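Folteck Raised Growing Bed, 161 cm

Home > Community growing > Raised beds

A deep timber bed for school plots, shared gardens and hard-standing sites where there is no soil to dig. The 161 is the longer of the 2 sizes in the Folteck range and the one most groups order for mixed vegetables.

The sides are untreated larch boards, 31 mm thick, held at the corners with galvanised brackets. The boards slot together from the top, so one person can build a bed with a rubber mallet and a socket spanner. Larch will go grey outdoors and may split a little along the grain in its first summer. This does not weaken the bed.

Beds are open at the base. If yours is going on tarmac or paving, add the Nolix liner, which has drainage eyelets already punched.

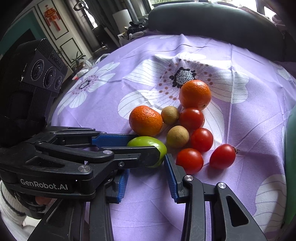
Fill the bottom third with coarse material such as woody prunings or part-rotted compost, then top up with a peat-free mix. Expect the level to drop over the first winter — keep a few bags back for April. Root crops do best from the second year, once the lower layer has broken down.

Two beds can be joined end to end with the Brirnus linking plate, sold separately. Leave enough room for a wheelbarrow between rows, and more if wheelchair users will be working there.

In the box: side and end boards, corner brackets, 12 coach bolts with washers, instruction sheet. Soil and liner not included.

Delivery is to the kerbside on a pallet. Please tell us when ordering if your site has a locked gate or a narrow lane.

Related: Folteck cold frame lid, Nolix liner, Brirnus linking plate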